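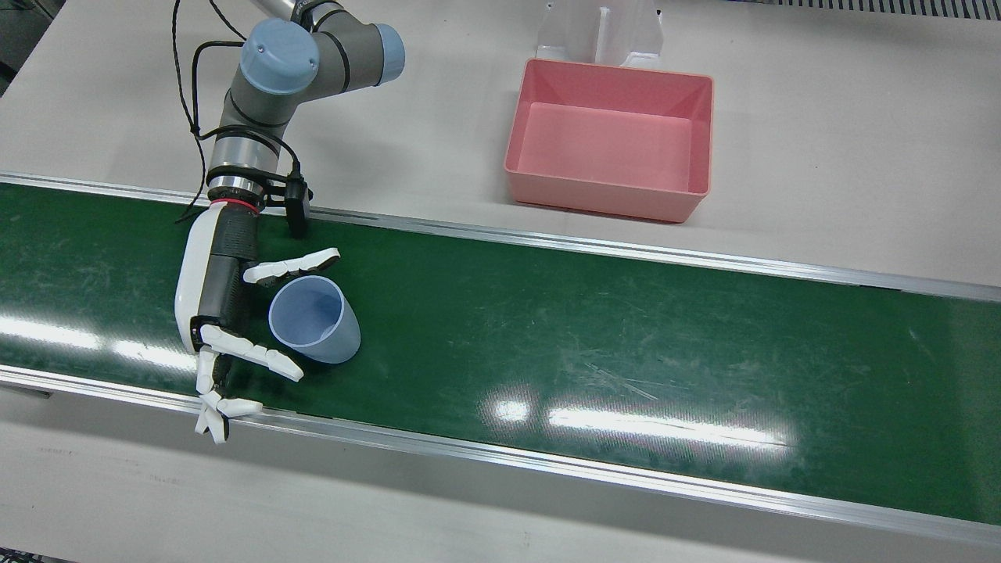

Fig. 5. Right arm at the pick position, test cup on the belt, pink bin on the far side.

5 Setting the pick position on the belt

This is the fun part of the set-up! By now the arm is bolted down, the belt runs, and the Zimo controller answers when you press Status. In this section you teach the hand where to meet the cup. Allow a full morning the first time. The second cell will go much faster.

You need the test cup from the accessory box, a soft pencil, a lint-free cloth and the teach pendant.

CAUTION: Keep your hands off the belt whenever the pendant shows ARM LIVE. The fingers are gentle, but the arm behind them is not.

5.1 Before you start

1. Switch the belt off at the panel and wait for the green lamp to go out.
2. Wipe the belt with the dry cloth. Light scuffs and scratches in the green surface are fine and do not affect picking. Replace the belt if you can feel a ridge with your fingernail.
3. Check the cable that hangs along the arm. It should have a loose loop, with enough slack that the wrist can turn all the way both ways without pulling it tight.
4. Look at the red ring between wrist and hand. It must sit flat the whole way around. If you see a gap on one side, go back to section 3 and seat the hand again.
5. Tug lightly on the black straps at the wrist. Tighten any that slide.

5.2 Teaching the position

1. Stand the cup upright on the belt, between the two side rails.
2. Enter service code 3679 on the pendant and choose Teach, then Right Arm.
3. Jog the arm down at slow speed until the hand is beside the cup, fingers open. Stop well short of the belt.
4. Bring the hand in from the side so that one finger reaches toward the rim and the others stay low, near the bottom of the cup. You want the cup framed from both ends before anything closes.
5. Check the lower fingers. They may come close to the near rail but must never press on it.
6. Save the position as PICK 1.
7. Press Close. The hand should take the cup without denting the wall. If the wall bends in, lower the grip setting one step and try again.
8. Lift, move over the bin, and press Open. Save this as DROP 1.

Note: A see-through cup is a great teacher. If the settings work on a thin, pale cup under bright ceiling lights, most of your other parts will be easy.

5.3 Glare

Overhead lights leave white bands on the belt, and the finder can mistake a bright patch for a rim. Run Find Cup with the cup in 14 different spots, some of them right in the glare. If it misses, turn Exposure down one step and repeat the whole set. Beril Soylu at our Ballton workshop likes to do this check at noon and again after dark, and we recommend it for any room with windows.

5.4 Upkeep

Repeat 5.1 every 2000 picks, and teach PICK 1 again any time the hand has been off the wrist. Write the new values in the log at the back of this manual.

Next: section 6, Running the first batch.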